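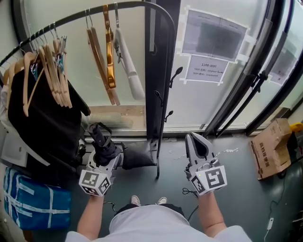

A folded umbrella in the jaws of a hand-held gripper.

Filed under: Materials Handling / Maintenance
4 min read

Stop servicing lift trucks by the key hour

Gunnel Berge

Most service contracts for electric lift trucks are written against a single number, the key hour. The meter runs when the key is on and the seat switch is closed, or on some models whenever the key is on at all. At 1,000 hours the truck comes off the floor for its major service. The number is easy to read and easy to bill. It is a poor measure of wear.

A key hour does not say what the truck did. It may have carried full pallets up a ramp, or it may have stood at a dock door with an operator on the seat waiting for paperwork. Both count the same. The hydraulic oil, the mast chains, the drive motor bearings and the brakes did very different amounts of work in those two hours.

Last February I pulled the controller logs from two reach trucks at the Stemari cold store. They were the same model, delivered together and serviced on the same dates. The first showed 1,622 key hours and 319 pump hours. The second had nearly the same key hours and more than twice the pump time, since it worked the high bays and the other fed the conveyor. Both had been given fresh hydraulic oil and filters at the same visit. On the first truck the oil was changed early and the money was wasted. On the second the lift chains had stretched enough to need replacing, and the chain check had been scheduled from the key meter.

The data needed to fix this is already in the truck. Almost every AC controller keeps separate counters for traction and pump. Many keep a third for steering. The counters sit one or two menus below the main display, and a technician can read them in the time it takes to write down the key hours. Fleet software such as Semwal will collect them automatically, although in the version I use they are switched off by default and exported in a separate report.

My proposal is to tie each job to the counter that drives it. Hydraulic oil, filters, hoses and chain wear go by pump hours. Gear oil, drive tires and brakes go by traction hours. Key hours can stay for the seat, the display and general inspection. Anything required by law or by the manufacturer on a calendar basis stays on the calendar, and the forks get measured when the rules say so regardless of what any meter shows.

There are fair objections. Dealers plan their routes around whole-truck visits, and splitting the jobs could mean more visits. In practice the visit can stay fixed while the work list changes. Warranty terms are a harder problem. Mondance, which leases us part of our fleet, accepts only key hours on its forms, so for those trucks we follow its schedule and keep our own log next to it. I would like leasing companies to accept component hours in writing. Until they do, owners of older trucks past warranty have the most freedom here and should go first.

Battery service has already moved. When Cellside took over our chargers, it stopped using calendar dates and started using amp-hours through the pack, with equalizing and watering set from that. A pack that saw 60 cycles in a quarter got less attention than one that was worked every shift. The technicians did not find this confusing.

Buyers should ask for component counters in the next service contract, with the interval for each job printed beside the counter it uses. If the dealer will quote only on key hours, ask for the logs anyway and compare them at the first major service.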